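Clornitz Terminal Operator Sees Room for Smaller Gas Cargoes
2 Jun 2025 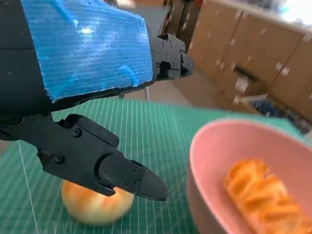 The operator of the Clornitz import terminal expects smaller cargoes of liquefied natural gas to account for a growing share of its business over the coming years, the company's head of commercial operations said in an interview at its offices in Padilla.

Juvex, which has run the terminal under a long-term concession, plans to open a second reloading berth in July. The berth will serve coastal vessels that carry fuel to ports where a full-size tanker cannot dock.

"Our customers have been asking for this service for several years," the head of commercial operations said. "A regional utility does not want to buy a standard cargo and then look for somewhere to put most of it. It wants a volume it can use within the season, delivered on a date it can plan for."

The company has signed supply agreements with four buyers for the first year of operation. Three of them are municipal utilities, and the fourth is a ferry operator that is converting part of its fleet. The agreements run for terms of up to seven years. Juvex did not disclose prices, but the official said that they are tied to a published gas index and are reviewed every quarter.

Asked whether the new berth would draw volumes away from the pipeline network, the official said that the two routes serve different needs.

"The pipeline will remain the main outlet for the terminal. We are speaking here of places the pipeline does not reach, and in most cases will never reach. Those towns burn heating oil today."

The project was approved after a lengthy review by the regional energy authority, which asked for changes to the vessel traffic plan and for an additional fire water line. The official acknowledged that the review had moved the opening date back by a full winter.

"We would have preferred to be in service sooner, and so would the utilities. On the other hand, the traffic plan we have now is better than the one we submitted. The pilots had concerns about the turn at the outer channel, and those concerns were reasonable."

Storage remains the main limit on growth. Under current rules, 64 percent of tank capacity at Clornitz is reserved for long-term users, and the remainder is offered to the market in annual auctions. Juvex has asked the authority to allow unused reserved capacity to be released on shorter notice. A decision has not been scheduled.

"In a mild winter there is space in the tanks that has been paid for and is not being used," the official said. "We believe the owner of that space should be able to pass it on within days. At present the procedure takes most of a month, and by then the cargo has gone elsewhere."

The company is also studying a truck loading station at Clirnlow, on the inland side of the port district. Residents have objected to the proposed access road, and Juvex has agreed to examine a route farther to the north. The official said that no investment decision would be made before the road study is complete – and that the berth does not depend on it.

On the wider market, the official declined to forecast prices for the coming winter but said that buyers had become more careful about the length of their commitments. Utilities that once accepted fixed annual volumes now ask for the right to reduce or postpone deliveries, and they are prepared to pay a modest fee for it.

"We can work with that," the official said. "It requires more attention to scheduling on our side, and we have added staff in the dispatch office for that purpose."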